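Parallel gripper or three-finger for kitchen items?
Arms and End Effectors > Grippers

cukcombe_lab
We have one arm and the budget for one more gripper before the end of December. The arm came with a plain two-finger parallel gripper and it has done everything so far. The candidates are the Palmont two-finger with the longer stroke, or the Shenoy three-finger, which costs 406 more once you add the flange and the cable.

The work is tabletop kitchen stuff: mugs, plates, a toaster oven door, lids. Nothing heavy. Has anyone run both on the same arm?

tkoller
I have run both, though not in the same month. The Shenoy holds round things well. It is slow to close and it needs a lot of room on every side, so anything standing near a wall or a neighbour becomes a planning problem. For plates I went back to two fingers within the first week.

What is your camera arrangement? That changed my answer more than the fingers did.

cukcombe_lab
Overhead view plus one on the wrist. The overhead loses sight of the fingertips whenever the wrist points straight down, so for the last part of the approach we lean on the wrist view.

stroke_and_force
I'd disagree about the Shenoy being slow. Out of the box the closing speed is set low. Turn it up in the controller and it is about the same as any two-finger. The room it needs is a fair point.

tkoller
I did turn it up. It then overshot on thin rims and I turned it back down. Perhaps you had newer firmware than I did.

cukcombe_lab
Can someone say what they would test first? The Shenoy is on loan to us for nine days and I would like to use them properly. At the moment our test table has two mugs on a mug tree, a flat plate, plates in a rack and the toaster oven at the side. The cable is strapped along the arm with velcro and there is a loop left at the wrist so it can rotate. 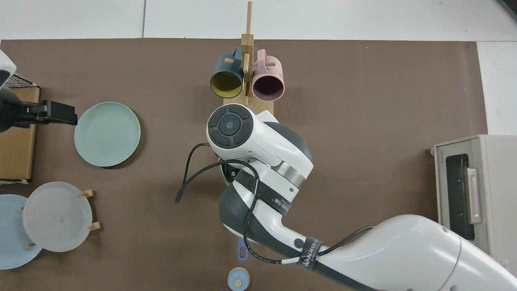

Barrett Okafor thinks the mug tree should come first, and by a long way. Two mugs on one post leave very little room for a third finger, and if the Shenoy can't get in beside one without touching the other then you have your answer on day one. He would then do the flat plate, then the rack, and leave the oven door to the end. He also says to log every contact with the post as a failure, even when the mug comes off.

stroke_and_force
Agree with that order. I would not count every touch as a failure though. A light brush that moves nothing is fine in a kitchen. Count it separately.

tkoller
Count it as a failure. If you allow light brushes you end up arguing over each one, and the numbers are no use to anybody else.

skakusine
Whichever you choose, check that cable loop with the new gripper fitted. The Shenoy plug comes out at the side and ours needed a longer loop. We pulled the connector twice before we noticed. Run the wrist to both limits by hand first.

cukcombe_lab
Thanks, will do. I had assumed the same cable run would work.

Update, a week on. 189 attempts in total, split between the old two-finger and the Shenoy, with the same controller and the same start poses. On the mug tree the two-finger was clearly better. On a mug standing by itself the Shenoy was better, mostly because it doesn't care which way the handle points. Flat plate: neither is good. Both need to push it to an edge first. We haven't got to the oven door.

stroke_and_force
Did you score the brushes separately?

cukcombe_lab
Yes, two columns. It makes no difference to which one comes out ahead on the tree.

tkoller
Then I would buy the Palmont and spend the 406 on a second wrist camera – you will want a spare in any case.

stroke_and_force
Or do the oven door before deciding. There are still two days of loan left.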